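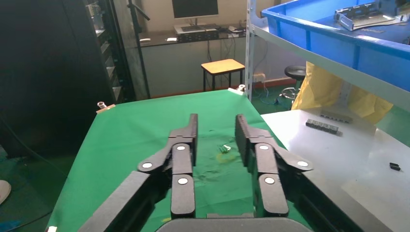

Belent reopens its parts room after January clear-out

The small-parts room at Belent is back in use after a January clear-out that took four days and went through 3,023 separate pieces of metal, most of them bars, clips, housings and fittings left over from finished jobs.

The work was led by Dalva Rangel, who took over the stockroom last fall. She said the count had been put off for years while the room filled up.

"People would finish a job and bring back what was left," Rangel said. "It went on the nearest flat surface. By the end you had bars from one order sitting on top of fittings from another, and the only way to find anything was to ask Ronaldo."

Ronaldo Cordeiro has worked in the room longer than anyone else on the current staff. He drew up the first list from memory before the clear-out started, and Rangel said it matched the final count closely for the larger items. It was well off for the small ones. The old stock sheet, last updated by hand, gave a total of 3,801 pieces. The difference is mostly put down to parts that were used on repairs and never signed out.

The sorting was done in two stages. Small components went to a table covered in green cloth, where they were looked over one at a time. The cloth is held to the table with metal clips so that it does not slide, and it stops little parts from rolling. It has picked up its share of smudges and will be replaced when the next delivery of supplies comes in.

Longer pieces were kept apart and laid out on a white table, side by side, so they could be matched by length and by profile. Grooved bars took the most time. Several types look the same from a few feet away and differ only in the width of the groove.

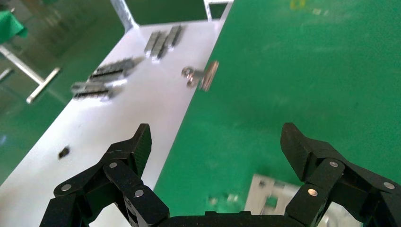 Lamduan Intarasuk, who checked the bars, said she measured each one twice and set aside any with a bent end or a damaged groove. Those pieces have gone into a separate bin and will be sold as scrap.

"I would have liked to save more of them," she said. "But if the groove is out, the part that slides into it will stick, and then somebody loses an afternoon."

Of the pieces that were kept, the largest group belongs to the Jutico line, a set of adjustable brackets that Belent still makes in small runs. Parts for the older Xavier line were also found, including some that had been reordered in the fall when no one could locate them. Rangel said the second order could not be returned and that the shop now has enough Xavier fittings for a long time.

The room has also changed how it stores things. Metal parts in regular use now go on open white shelving next to the work table instead of in closed drawers. Cordeiro was against the idea at first because of dust. He agreed to try it after the drawers were emptied and two of them were found to hold nothing but packing paper.

The shelves came from Stimia, a neighboring firm that was moving to a smaller unit. Belent paid for the transport and for new feet on one of the units. Puspita Wattimena, the office manager at Stimia, said the shelves had been used for sample boxes and were in good shape apart from that. 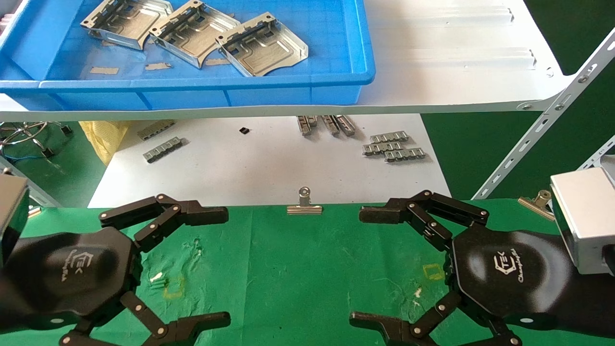 New rules for the room are short. Parts coming back from a job are to be put on the green cloth, checked, and shelved before the end of the shift. Anything left out overnight will be logged under the name of the person who signed for the job. The sign-out book stays by the door - in pencil for now, with a typed copy made every month.

Rangel said a full count will be done twice a year from here on, with a shorter check of the bars in between. She expects each full count to take around 60 hours of staff time, less than the January one, provided the shelves are kept in order.

Sebastião Aguiar, who runs the assembly side, said his team had noticed the change in the first week. Orders that used to wait on a missing clip or bracket were going out the same day. He has asked for a second table so that long pieces and small parts can be checked in at the same time during busy periods. Rangel said the request is being looked at - the floor space is there, but the lighting on that side would have to be moved first.

The parts room is open to staff from 7 a.m. Requests for scrap bar should go to Intarasuk before the bin is collected.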